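Picking a gripper for paper clutter: read this before you spend anything
22 shares | 4 comments

Every gripper page promises it will pick up anything. Mine won't, and I doubt yours will. I tried three sets of fingers on household paper mess, and these are the tips I'd pass along.

1. Skip the demo objects

The Dikau sheet shows a foam cube and a soda can. Fine, but I don't need help with foam cubes. Test with what you plan to clear off the table.

2. Make the pile ugly

Lay things so they overlap. A single flat sheet tells you very little about a real mess. I like a spiral notebook, some card, a folded packet, and crumpled graph paper over the top. Cardboard goes in too.
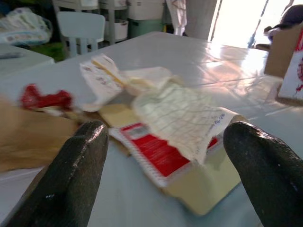 3. Check the view between the fingers

A wrist camera sounds great until you look at the feed. Thick fingers eat up both lower corners, and a glossy tabletop throws daylight right back at you. Try a matte cloth before you pay for the Sowa camera upgrade. I'm not convinced the upgrade fixes glare at all.

4. Don't trust the grip number

My Gukus controller goes up to 506 on its force setting. 506 of what? The manual doesn't say. Start low, go up slowly, and write down where the card starts to bend.

5. Rounded tips or thin ones?

Rounded tips were kinder to notebook covers. For getting under a loose sheet I'd still take the thin Uvovby pair, though they creased more than I liked. Anyone selling one tip for both jobs should show you the video, uncut.

6. Run it again on Wednesday

One good afternoon proves nothing. Repeat the same pile on another day, in different light, and keep the receipt until you have.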